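洒水壶的小日子

我第一次认真看一把洒水壶,是在斯泰恩·德哈恩(Stijn De Haan)家的厨房里。那天下着雨,窗台上挤满了叶子,水槽边放着一排壶,有铁皮的,有铜的,有几把塑料的,颜色一把比一把响亮。他一边给我倒咖啡一边说,你随便拿一把试试,接上水,走两步,浇一盆,再告诉我手腕什么感觉。

我拿了最好看的那把铜壶。三盆浇下来,手腕酸了,地板上一条水线,从水槽一直滴到书架底下。斯泰恩笑得不行,递给我一块抹布,又递给我一把便宜的塑料壶。同样的路再走一遍,地上干干净净!从那天起我就迷上了这件小东西。

斯泰恩在一家叫Brerska的小铺子里卖植物,也卖壶。铺子不大,进门左手是蕨类,右手是各种藤,最里面那面墙上挂着他这些年攒下来的40把洒水壶,有些卖,有些死活不卖。最贵的一把64欧元,细颈,镀镍,拎在手里像个乐器。可他每天早上给全店浇水,用的偏偏是一把把手都磨得发白的旧塑料壶。我问他为什么,他想了想,说:“它听话。”

这个“听话”是什么意思,我后来花了好几个下午才弄明白。

先说壶嘴。室内用的壶,壶嘴要长,要细,根部要接得低。长,才能穿过叶子伸到土面上去;细,水才不会一下子冲出来把土砸出坑;接得低,壶里剩个底儿也还倒得出水,不用把整把壶翻过来。很多漂亮的壶坏就坏在壶嘴接得太高,壶身灌满的时候挺神气,浇到一半就得举起胳膊,像在给谁敬酒。

再说花洒头。有的壶嘴末端直接就是一个小口,水是一股;有的扩成喇叭状,装着带孔的花洒,水是一片。播种盘、苔藓、刚扦插的小苗,喜欢一片细雨;大一点的盆栽,特别是叶子密的,一股细水贴着盆边转一圈最好。能拆的花洒头最讨人喜欢,两种用法都有了,孔堵了还能拆下来泡一泡醋。

然后是把手。我从前以为把手就是个把手。斯泰恩让我把水灌到八成,闭着眼睛拎起来,感觉重心在哪儿。好的把手弧度大,从壶顶一路弯到后腰,水多的时候手往前握,水少了手往后滑,壶身自己就低下头去,手腕几乎不用拧。差的把手只留了一个位置给你,满壶时往前栽,空壶时又往后仰。

还有加水口,这是最容易忽略的地方。口开得太小,水龙头一拧大就溅一脸;开得太大,走路的时候晃出来。有盖的壶在这一点上占便宜,拧上以后满屋子走都不怕。家里养猫的读者请格外留意,没有盖的壶在猫眼里是一只很高级的饮水盆。

说到颜色,我得替亮色塑料壶讲几句好话。摆在照片里,它们常常比不过铜和珐琅,可是真正过日子,一把荧光黄绿的壶有它的本事:你永远找得到它。放在深色台面上,它自己就是一盏灯,每次进厨房瞥见它,就会想起来窗台上那位好像又该喝水了。植物多半是绿的,黄绿色往旁边一站,倒像是同一家的远房亲戚。
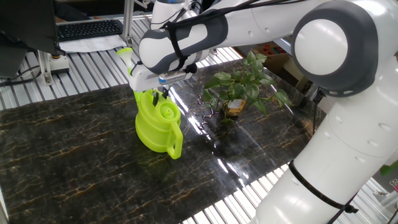
绿萝到底多久浇一次水?

把手指伸进盆土两个指节深,摸着干了就浇透,还潮就再等等。夏天长得快,间隔短一些;冬天光线弱,间隔要拉长,盆底托盘里的积水随手倒掉。

带斑纹的绿萝品种,脾气和全绿的稍有不同。白色和浅黄的部分几乎不帮忙干活,整株长得慢,喝得也慢,所以最怕的就是主人太殷勤。光要亮一点,但别让太阳直直地晒;光太暗,新叶上的斑纹会越来越少,慢慢绿回去。小盆尤其要留神,土少,说干就干,浇多了又没处去。我的办法是每次浇完拎一拎花盆,记住那个重量,下次拎起来轻飘飘的,就该动手了。

这个拎盆的办法是安珀·科彭斯(Amber Coppens)教我的。她在一个叫Stallalville的老街区租了一间朝北的公寓,客厅光线不算好,却养出了一整面墙的藤。她家里只有2把壶,一把给大盆,一把给架子高处的小盆,小的那把壶嘴特别长,站在地上就够得着最上层。“我以前爬凳子浇,”她说,“摔过一次,第二天就去买长嘴的了。”

安珀浇水有一套固定的路线,从厨房开始,沿着窗户走,绕过沙发,最后到书桌。她前一晚就把壶接满,放在台面上,第二天水温和室温差不多了才用。我学着做了一个冬天,最明显的好处是早晨省事,壶就在那儿等着,咖啡煮着的工夫浇完一圈。她的竹芋叶尖也不像从前那样焦边了,不过她自己也说不准功劳该记在水头上还是记在那台新加湿器头上。

我忍不住把她的两把壶都称了一遍(她非常耐心)。大的装满以后相当有分量,两只手端着走才稳。所以买壶千万别贪大!很多人站在货架前都觉得大壶省得来回接水,回家才发现胳膊吃不消,最后每次只装小半壶,白白占着柜子。公寓里十来盆植物,一升出头的壶正好;阳台上有大箱子种番茄的,再另外备一把大的。

保养也简单,塑料壶尤其省心。别让水在里面闷上好几个星期,壁上会长一层滑滑的绿膜,浇到土里倒没什么,堵在细壶嘴里就麻烦了。清理的时候倒半杯白醋,加温水,摇一摇,放一会儿,再用细长的吸管刷从壶嘴两头各捅几下。水硬的地方,花洒头每个月泡一次。用过液肥的壶要当天冲干净,不然第二天打开盖子,那个味道会让你后悔很久。太阳底下暴晒的阳台不适合长期放塑料壶,晒上两三个夏天,颜色淡了,材质也会变脆,常常先从把手和壶身接缝的地方裂开。

铁皮壶要防锈,用完倒扣着晾。铜壶爱变色,有人天天擦,有人就喜欢那一层暗下来的棕,两种人在斯泰恩店里吵起来过,我在场,真的吵得很认真。

斯泰恩墙上那些不卖的壶里,有一把他最得意,标签上手写着Fendanico,是他九月在一个旧货市集上翻到的。壶嘴有一道小凹痕,盖子换过,颜色是那种老式糖果的橙。他花了11欧元,回家路上就拎着它站在电车里,一路有人跟他搭话。有位老太太说她母亲也有过这么一把,放在楼梯口,每个孩子上楼前都得顺手浇一下那盆吊兰。

我很喜欢这个顺手。洒水壶收进柜子深处,植物就跟着被忘在脑后;放在看得见、够得着的地方,浇水就成了路过时的一个小动作。我家那把现在住在灶台和窗户之间,离水龙头一步远,旁边总摆着一盆刚扦插的小苗,轮流换班。这个星期值班的是一截从安珀家剪来的藤,刚冒出第二片新叶,卷着,还没全打开。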